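Clerkora door-release fault

The Clerkora door-release fault was a recurring error in Clerkora, a control program for two-armed household robots developed by the firm Tratska. Robots running the program failed to recognize whether the door of a microwave oven had come unlatched, and in some runs pulled on a door that was still closed. The fault was first recorded in June at the Flandis test kitchen and was described in a report by Augustina Alhassan, the safety engineer assigned to the project. No injuries were reported.

The kitchen task used a white countertop oven with touch buttons and a separate door release low on the control panel. One arm was to press the release while the other held its gripper against the door near the top of the window. The second arm was then meant to swing the door open.

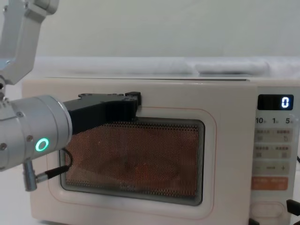

Category: Robot faults and failures

Cause

Clerkora judged the state of the door from the force felt at the gripper. When the release was pressed fully, the door sprang forward and the force dropped. A partial press could produce a similar drop - the finger slid on the smooth surface of the release and the oven shifted slightly on the table. The program read this as an open door and moved to the next step.

The pulling arm then worked against a locked latch. Its force limit had been set for an earlier task with heavy drawers and was too high for a light appliance. In 17 of 3,000 logged runs the oven was dragged toward the front of the table before the arm stopped. In two of these the operator used the emergency stop.

A second weakness lay in the approach to the panel. The start and cancel controls shared one orange pad above the release, and an arm coming in too high could touch it. The report treated an accidental start as the more serious hazard, even though none was found in the logs.

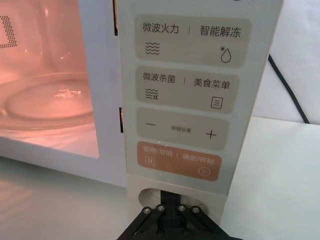
Gripper at the base of the control panel, with the oven interior lit.

Response

Tratska suspended the task and issued a corrected version of Clerkora on 2 January 2025. The new version lowered the pulling force and required a wrist camera view of a gap at the door edge before any pull could begin. It also made the arm approach the release from below, keeping it clear of the buttons.

Ankrah, the contractor that supplied the grippers, added a softer fingertip for pressing. Older fingertips remained in use for other tasks. Alhassan's report further advised that test ovens be fixed to the table and unplugged during door trials that did not need power. Flandis adopted the first measure and applied the second only to new installations.

See also: Emergency stop; Force limiting; Latch detection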